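I moved into a unit in Fadunstead with a shared laundry room in July and I've been keeping notes on how to make towels last. Putting them in one place. Thread.

Start with the label. Most towels people own are cotton, and cotton can take more heat than people give it. What wears it out is heat plus too long in the dryer. I take mine out when the hems still feel a little damp and hang them over a door.

Use less detergent than the cap says. I cut it to half and then half again. The water in my building is hard, so I stopped at around a third of a cap. If your water is soft you can go lower.

Skip fabric softener on anything that's supposed to soak up water. It leaves a coating. If you've been using it for years, run two washes with no product at all and see if the towel drinks better.

Ivars Paulauskas asked about vinegar. I've used it in the rinse, half a cup, maybe once a month. Some washer makers say not to because of the rubber seals. Check your manual. I don't do it in the shared machines.

Shake each towel hard before it goes in the dryer, two or three snaps. The loops stand up again and it dries faster. My load went from 53 minutes to 38 once I started doing this and stopped filling the drum to the top.

On filling the drum: 4 bath towels is my limit in a regular top loader. With six the middle ones come out with soap still in them.

Wash new towels by themselves, dark ones especially. I had a Flendora set in navy that bled for five washes. Good towels otherwise. They still shed more than the Pärn ones I bought for the kitchen.

Lint: clean the screen every load. Also pull it out and look down the slot with a flashlight now and then. Gorazd Kolev did this in his building and filled a grocery bag. 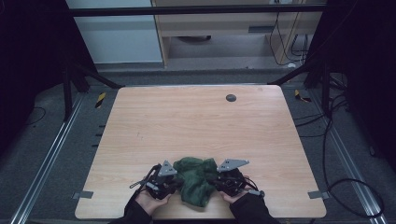
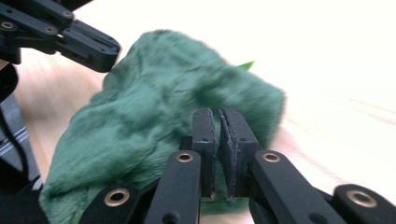 Thick pile takes longer to dry than you think, and the thickest part is where it folds over on itself. If you hang one on a hook, the bunched part stays damp into the next day and that's where the smell starts. Use a bar and spread it flat. If you only have hooks, turn the towel around halfway through the day.

If the smell is already there, hot wash, no softener, full dry, right away. Don't let it sit in the machine overnight. If it comes back after two tries I cut the towel up for rags.

Pulled loops: snip them with scissors, don't tug. A terry loop isn't knotted to anything and will keep on coming.

Kaja Dzene wants to know about folding versus rolling. I fold in thirds the long way and then in half, because my shelf is narrow. Rolling is fine too. Put the clean ones on the bottom of the stack so the same two don't get used all year.

I haven't tried wool dryer balls yet. If you have, tell me whether they do anything for a full load of bath towels. Sheets are a separate thread, I'll get to those when I've sorted out the fitted ones.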